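Home | Course Outline | Lectures | Reading List | Assignments | Contact

Materials in the Home
Lecture 6: Water, Pores and Drying
Handout, version of 12/05/2019

In the last lecture we spoke about how water holds to a surface. Today we continue with materials that take water inside. Please bring your notes on surface tension, we will need them in the first half.

6.1 Two kinds of wet

When we say in daily life that a thing is wet, we can mean two different situations. A glass plate is wet only on the outside. The water makes drops or a thin film, and a cloth removes it. A brick, a towel or a piece of bread is wet in another way, as the water has gone into small spaces in the material. These spaces are called pores. If the pores are connected to each other and to the outside, we speak of open pores. If each pore is a closed room, we speak of closed pores. Cork has mostly closed pores, and for this reason it floats for years.

6.2 Capillary rise

Water climbs in a narrow tube, and in a narrower tube it climbs higher. The height depends on the surface tension, the angle of contact and the radius of the tube. You do not need to derive the formula for the exam, but you should be able to say what happens to the height when the radius becomes half. (It becomes double.)

In the exercise class you will use strips of the Jorison blotting paper, 300 mm long, standing in colored water. Mark the height each minute for the first 13 minutes. The curve rises fast and then becomes flat. Students often draw a straight line through the points, and this is not correct.

6.3 How a porous object dries 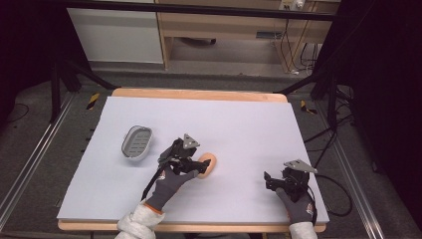

Drying has two periods. In the first period the surface stays wet, because water from inside arrives as fast as it leaves, and the speed of drying depends mainly on the air. In the second period the surface is already dry and the water must travel through the pores as vapor, so everything becomes slower. An object which lies on a flat closed surface loses one of its sides for drying. Compare the orange sponge and the gray soap dish with its parallel ridges: on the white board the sponge would have a closed surface under it, while on the ridges it would touch only at the high lines and air could pass between them. The same idea is used for cooling bread on a wire rack and for stacking fresh lumber with thin sticks between the layers.

Please note that a lower contact area does not change the total quantity of water. It changes only how easily the water can leave.

6.4 Worked problem

A block from the Rosser brickyard has a mass of 2,250 g when it is dry. After one night under water it is taken out, wiped with a damp cloth and weighed again. The increase in mass is 90 g. Find the water absorption in percent of the dry mass.

Solution: 90 divided by 2,250 is 0.04, so the absorption is 4 percent. Always divide by the dry mass. Last November many answers were divided by the wet mass, and these lost one point.

6.5 For the next lecture

Read the chapter on salts in masonry in the Pavonton reader and answer the two questions at its end. Write complete sentences. A drawing is welcome but it does not replace the text.

Recent handouts
Lecture 5: Drops, Films and Soap
Lecture 4: Heat Through a Wall
Lecture 3: Why Wood Moves
Exercise Sheet 2: The Skimau Clay Samples

Questions about this handout: please use the course contact page | Copyright 2019, for course use only | Back to top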